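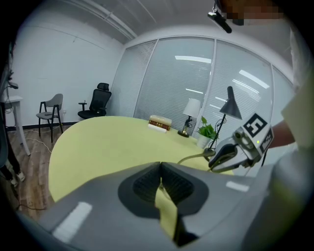 July, notebook of the Clititz gripper build. Afternoon, workshop room.

Present: me and Zoia Horobets. Vsevolod Bondarchuk joined after 4.

Aim for the day: handle the tablecloth on the round table with both hand-held grippers, and see if the new finger pads are better than the old ones. Cloth is still our weak point. Boxes and books went well last month, so I do not repeat them now.

Pads. The black textured ones, second casting. The tips meet in a narrow V, and the cloth goes down through the gap when the fingers close. With the first casting the V was wider and thin cloth slipped out at the bottom. I filed the left pad a little before lunch, the right one I left as it was. Zoia thinks that we should file both or none. She is probably right, but I wanted to compare.

Trigger. Spring from the Pravotbridge kit is too stiff for a long session. My finger was tired after the first half hour. Ordered a softer one from Shin, same length, 127 in the order list.

Marker housing. The green light stayed on during all runs, so the loose contact from last time is fixed (cold solder joint, my fault). The cable is still a trouble. It lies across the table and pulls on the cloth when the hand moves far. We must lead it up along the forearm, maybe with hook-and-loop strips.

Reflective marks. One on the left slope of the housing came off at the corner, I glued it again. Do not touch it until tomorrow.

Runs. We did 2 sets. In the first set I pinched too near to the table edge and the cloth folded under the pads. In the second set I took it higher and it was much more calm. Vsevolod watched the tracking on the laptop and lost the pose one time, when I turned the wrist away too fast.

To do:
- file the right pad, same angle as left
- cable up the arm
- ask Mundness if they still have the thinner silicone
- write down the closing force, I forgot again

Zoia has the key for the parts drawer.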